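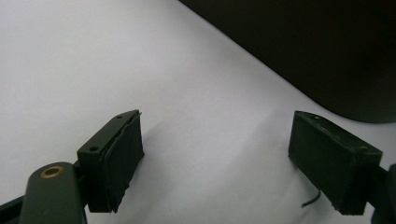

MacBrayne, March 19th: The Dirkano rebound board arrived in a carton big enough to sleep in, and after three weeks of kicking a soccer ball at it I have some thoughts, most of them kind.

For anyone who has been spared the marketing, a rebound board is a slab on legs that you pass at and that passes back. Clubs use them for first-touch work. I coach the under-14s and play left back for the over-40s, two jobs that call for much the same skills, and I wanted something that would return a ball to me at eight in the evening when everybody else has gone home.

Assembly is listed as a one-person job. One person can do it, provided that person has three hands and a forgiving family. The legs slot in easily enough, but the crossbar has to be held level while you tighten both ends, and the instruction sheet covers this stage with a single arrow. I had it standing in 76 minutes. Rostam Rahimi, our goalkeeper, put up the second one in half that and has brought it up at every practice since.

The weight is 38 pounds without the ballast bags. That is light enough to drag across a field and heavy enough that you'll complain while doing it. Fill the bags. Without them a firm pass walks the board backward, and by the end of a session you are training somewhere near the parking lot.

Now the good part, which is the rebound itself. A side-foot pass comes back along the ground, true and slightly quicker than I'd like, and the angle barely changes between the middle of the board and the outer third. Within a week my under-14s had stopped stabbing at the ball and started cushioning it. Their weaker feet are still weak, but they have at least been introduced.

Hit it harder and things get livelier. Anything struck above knee height comes back with a hop, and anything that catches the top rail goes wherever it wants. We lost two balls over the hedge that way, both of them mine. Dirkano calls this "match-like unpredictability" on the box. I have played in a lot of matches and very few of them had a top rail.

The tilt has four positions. Upright is for ground passes, the second notch gives you a chipped return that is lovely for volleys, and the third is good for keepers. Rostam spent most of one evening in front of it, diving about like a much younger man, and was walking like a much older one by Sunday. The fourth notch sends the ball almost straight up. I have not found a use for it, although the kids adore it and would do nothing else if allowed.

Noise is worth a mention. A clean strike makes a flat crack that carries a long way, and if you have neighbors they will learn your training schedule. We moved ours to the far corner by the storage shed after a polite note, followed by one that was less polite.

Last season we used the Vedix net rebounder, so a comparison is fair. The Vedix is cheaper, folds smaller and is nearly silent. It also sags by June, and a sagging net gives you back about half the pace you put in, with an apology. The Driretti wall, which I tried at another club, is the best of the three and priced for people whose club has its own bus.

Complaints, then. The adjustment pins are loose and one is already somewhere in the grass, where the mower will find it. The carry handle is on the wrong side for anyone who likes their shins. And the rubber feet leave black smears on an indoor floor, as our school gym has pointed out to us in writing.

I'd buy it again for a youth team that trains outdoors and has somewhere to leave it standing. For one player in a small yard I'd get the Vedix and put up with the sag. If you do go for the Dirkano, order spare pins at the same time – they come in packs of four, and you'll want the whole pack.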